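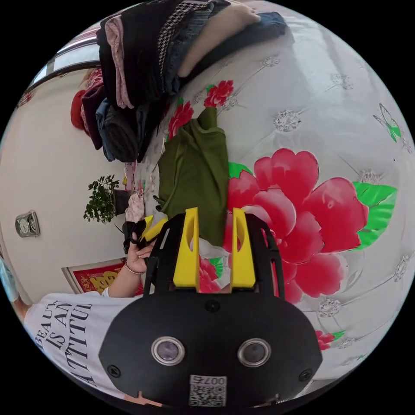
An olive-green garment on a bed. Clothing and bedding will be accepted at all Lillgate collection points.

The Lillgate Housing Association will open its household textile collection to all residents in June, following a trial in the Drivik district earlier this year. Clothing, bed linens, curtains and towels will be accepted at six locations, including the lobby of the Wike Street library and the loading area behind the Steson building.

During the trial, Drivik residents handed in 1,555 bags of used textiles. Items in good condition were passed on to local charity shops, and worn fabric was sent to a sorting plant for use as cleaning cloths and padding.

"Residents told us that they were willing to take part but did not want to travel across town," said Pallavi Jaiswal, director of resident services. "The new locations are within walking distance of most of our buildings." 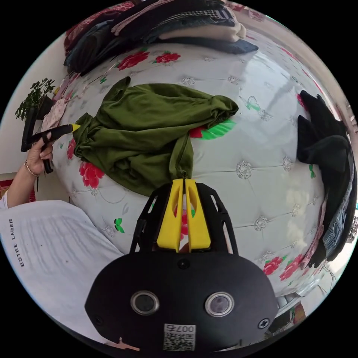

All items must be clean and packed in closed bags. Shoes will be accepted if they are tied together in pairs. Pillows, comforters filled with down, carpets and fabric stained with oil or paint cannot be taken and should be brought to the city waste center on Steson Road.

Collection points will be open from 8 a.m. until 6 p.m. Residents who are unable to carry their bags may request a pickup at the door. The fee for this service has been set at $6 per visit, and it will be waived for tenants over the age of 65.

Tonantzin Manríquez, who managed the trial, will oversee the wider program. She said that 19 buildings have asked for a permanent container on their own grounds, and that a decision on those requests is expected before the end of summer.

Printed guidelines will be delivered to every household with the next rent statement.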